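Murkura trilogy - read book 2 first??

posted by inkandtoast

Picked up book 2 of the Murkura books at a library sale on Saturday, didn't realise it was a series. Book 1 seems to be out of print and the copies I've found online are silly money. Can I just start with 2 or will I be lost? Also is it the same translater all the way through? No spoilers please, I've only read the blurb.

Replies

grirnden_reader

You can start with 2. Different narrator, set a generation later, and the first chapter catches you up on the flood and the court case. You'll miss why the sister won't go back to the house but it gets explained, sort of, near the end. Book 1 is slow anyway. Took me 8 weeks and I nearly gave up twice. 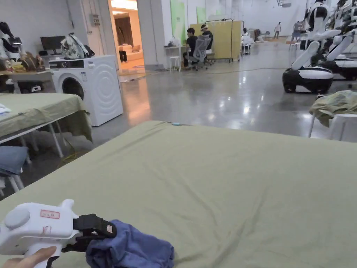
Translation changes after book 1, new one is plainer and I liked it better. Andico did the first one in hardback only, then Lazaridis took over and did 2 and 3 in paperback. So if you're searching put Andico in or you just get the later ones.

pagecorner

no. read them in order

mothwing

Disagree with the above, 2 is fine on its own. Avoid the omnibus though. 900 pages, tiny print, and they cut the family tree from the front which you realy do need. Try asking your library for an inter-library loan, mine got book 1 in for a small fee. Had to wait till June but still.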